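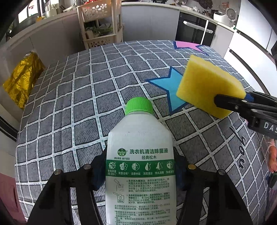

Marta Lytvynenko wrote overnight that the last batch was too clean. Every grasp succeeded on the first try, the operator never hesitated, and the policy trained on it freezes the moment a finger slips. She wants failures left in, with the recovery, and she wants them labeled.

I agree with most of that. My reservation is the labeling. A slip followed by a regrasp is easy to mark. A slow approach that ends in a good grasp is a matter of taste, and two annotators will put the boundary in different places. I answered that we would keep the recoveries and mark only the time of lost contact and the time of regained contact. She accepted.

July 19, 2021

Table-clearing task, kitchen, both hands. Target for the day was 36 episodes. Azlan operated, I ran the log and reset the table. Danylo was supposed to alternate with Azlan but spent the morning at Stisholm picking up the replacement cable.

Calibration first. Left tool was fine. Right tool reported a closed position four millimeters off, same as last time, and the offset went away after a power cycle. I have written this down before and will keep writing it down until somebody at Suvetti answers the ticket. Saved the calibration files with the session, both versions, so that the bad one can be compared later.

The order of objects is drawn from the list Bohdana prepared. The point of the list is to break the habit operators have of taking the nearest object first. Azlan reads the line, puts the sheet down, starts recording, and goes. If he picks the wrong object he finishes the episode anyway and I change the instruction text to match what he did. An episode with a corrected instruction is still a good episode. An episode where the operator stops halfway and looks up at me is waste.

The detergent shelf objects are in this round: bottle, canister, sponge. The Dettol bottle with the green cap is a useful one for grip width, and the pads sit flat on its sides if the approach is square. Holding the bottle with one hand and the sponge with the other is the pairing the Loken model handles worst. Its predicted opening for the second hand drifts toward whatever the first hand is doing. My guess is that the older data had too many symmetric motions in it, two hands on one box, and the model learned the correlation. More episodes with a hard object on one side and a soft one on the other should weaken it. We'll see after training.

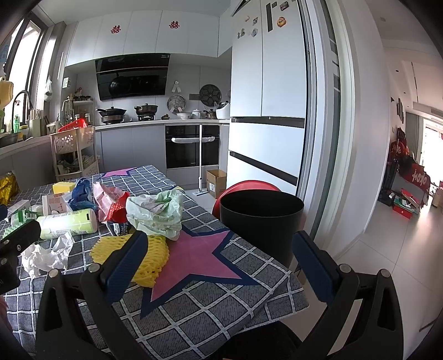 Soft objects remain the slow part. Episode length is set almost entirely by how many of them are on the table, and the spread between operators is larger for them than for anything rigid. Azlan pinches from the top with the fingers nearly vertical; Danylo slides one finger along the cloth and scoops. Both work, and both should be in the set. The bags are the worst of it. A crumpled pale green one in the middle of the table, next to the red and pink one, gives the camera very little to separate them by except color, and the foam fruit net compresses to almost nothing once the fingers close. The opening value at contact is useless as a signal for these. I asked Azlan to start each of them with the fingers wide apart so that at least the closing motion is long enough to see.

The trash bin stays to the right of the table for this variant. Jolanta Kołodziej asked for a second bin position, and we will do that as its own block, with its own tag. Mixing bin positions inside one block made the December data a nuisance to split, and I had to go through it by hand.

Notes on resets, for Danylo, who takes over tomorrow:

- Canister goes down on its side in half the episodes and upright in the other half. Follow the sheet.
- Do not smooth the bags. Drop them from elbow height and leave them.
- Pull the cloth straight at the corners before each block. A fold under the finger changes the contact height.
- The stars on the cloth are strong features and the policy can use them as landmarks. Rotate the cloth between blocks and write the rotation in the log.
- Rewrite nothing in the object list. If an item is missing, skip the line.

Discarded six episodes. Causes: tracking lost when a tool went below table height, one case where the recording started late, the others because the left hand was idle and hanging out of view for the whole episode. The last kind is my fault for not catching it earlier. An idle hand should rest over the table edge where the other camera has some chance of seeing it.

Storage: the card in the right tool fills first, always. Copied both at midday. Checksums matched. The Stevens drive is down to 200 gigabytes free, enough for this week if nobody uses it for anything else.

Afternoon block was the sponge, repeated, with changes in approach angle. It is the yellow one with the white layer in the middle and one edge cut wavy. The wavy edge is convenient, since the orientation can be read from it in most views, and Bohdana can use it to check the pose estimates without adding markers. Fast moves still smear. At the present shutter setting a quick lift loses the edge for a few frames, and those frames are the ones she needs. I will try a shorter exposure with the blinds fully open. 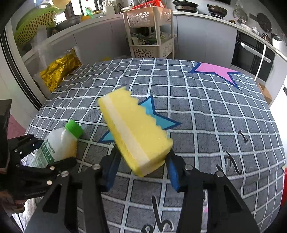 To do before the next block

Shorter exposure on both tools, and a test recording of the sponge lift at the old and new settings.

Ask Marta whether a regrasp with the other hand counts as one recovery or as a handover. The format has a field for each and the guide says nothing about it.

Print a new object list. The current one has coffee on it and line 4 is unreadable.

Cable: Danylo came back at three with the right length and the wrong connector. The adapter from the old rig fits. Ordered another.

Send Suvetti the two calibration files.

Search this journal: type and press enter

This site uses cookies to remember your display settings. Accept / Decline

Contact | Archive | © 2021 | Back to top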